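I own one pair of slippers that I like and I have now spent an entire evening on where they should live. A thread, because I have no one else to tell.

Background. The apartment on Figueroa has a front hall the size of a bath mat. Whatever you take off at the door, you will step over it, then on it, then swear at it. I've been stepping on things since September.

Teodor Munteanu, who lives upstairs and has opinions, told me to get a shoe rack. So I got one. It's called the Teren, it holds 15 pairs, and it blocks the door if you assemble it the way the drawing shows. I assembled it the way the drawing shows.

The Teren is now in the bedroom holding sweaters. It's pretty good at sweaters.

Plan two was a basket. Everything goes in the basket, the basket goes by the door, life improves. Except a basket of shoes is just a pile with walls, and the one you want is at the bottom, and the other one you want is in some other part of the bottom.

Plan three: stack them. One on top of the other, toes the same way. I tried it on the table first so I could look at it without bending down, which is how you know I'm over 30.
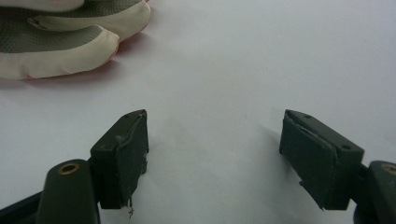 Gray mesh, cream trim, one on top of the other. Zoom in for the thin pink line at the bottom.

I'm fond of that pink line. I couldn't tell you why. I bought them for the mesh and stayed for the pink.

And yes, I know, shoes on the table is bad luck. My cousin Arnaldo Rocha replied to that photo in under a minute to say so. This is a man who keeps his bike in the shower.

Anyway, stacking. It takes up half the floor, which in my hall means I can open the door most of the way. The top one slides off if you so much as look at it - I'm calling that a feature, it keeps me humble.

Boots do not stack. I'd like that on the record. I tried the boots at 11 p.m. and the people downstairs now know me as the boots person.

Current standings: slippers stacked by the door, boots in the tub, sweaters on the shoe rack, basket empty and somehow still in the way.

Teodor says I should try hooks. Teodor can come down here and try hooks.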